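Supply Notes from the Clurnamley Office

Winter supplies are in, and the closet on the second floor has been restocked. Most of this item is about tissues. The short version is that we have plenty, they come in a different box from last year, and there is a right way and a wrong way to flatten the empties.

The new boxes

We used to buy the long, flat boxes from Vasilakis. They took up too much room on the meeting tables and slid off the windowsills in the reading room. In April we switched to cube boxes, and this is the first full order. It came to 80 boxes, delivered to the Dramstead Street door and carried up by the front desk staff.

The cubes hold fewer tissues than the flat boxes did, so they run out sooner. They also fit on the narrow shelf by the phone and next to the monitors, where the old ones did not. Several people asked for something brighter than plain gray, and the boxes in this order come in more than one pattern. The one on the big white table is the dark blue and purple print with green circles and leaf shapes. If you would like a particular pattern for your desk, look through the closet and take it. They all cost the same.

Opening a box

Push in the oval on top along the perforated line and pull the cardboard piece away in one go. Leave the clear film where it is. It holds the next tissue up so you can reach it. Last winter people were tearing the film out, and after that the tissues dropped back inside and came out in handfuls.

Pull the first tissue slowly, from the middle of the stack. The first one is always packed tight and may bring two or three others with it. Fold the extras and tuck them back in the opening. Once the box is started, one hand is enough, though a full cube is light and will tip if you pull to the side. Pulling straight up keeps it flat on the table.

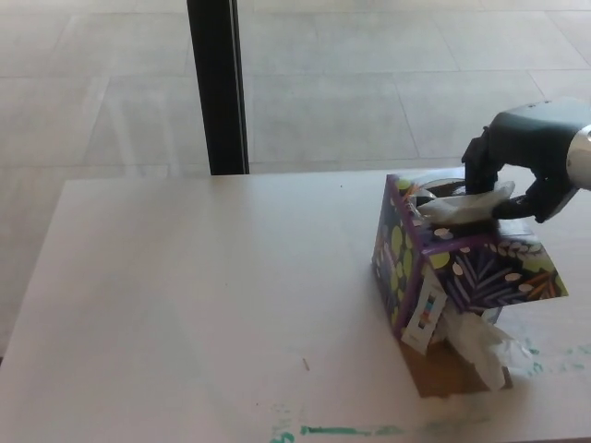
Empty boxes

The cardboard goes in the blue paper bin by the copier. The film does not. Reach into the opening, peel the film off the inside of the top, and put it in the regular trash. Then open the glued flaps on the bottom and press the box flat. The recycling company, Cetport, turned back one of our bins this fall for having plastic mixed in with the paper, and we would like to avoid a second time.

Used tissues go in the regular trash too. Please do not leave them in the paper bin or on the tables.

Where to find more

Tissues are on the middle shelf of the supply closet, to the left of the paper towels. Hand soap refills are below them. The closet is unlocked during office hours. Each meeting room should have one open box and one spare in the cabinet. If you take the spare, please replace it from the closet the same day.

There is a sign-out sheet on the inside of the closet door. Write down what you took and which room it is for. Initials are fine. When the tissue shelf gets down to 14 boxes, send a note to Angeliki Karamanlidis at the front desk and she will put in the next order. Delivery has been taking 13 days, so a note before the shelf is bare is a help.

Also in the closet this month: dry-erase markers in black and green (blue is on back order), two sizes of binder clips, and AA batteries. The lamp bulbs for Room 4 have not come in yet.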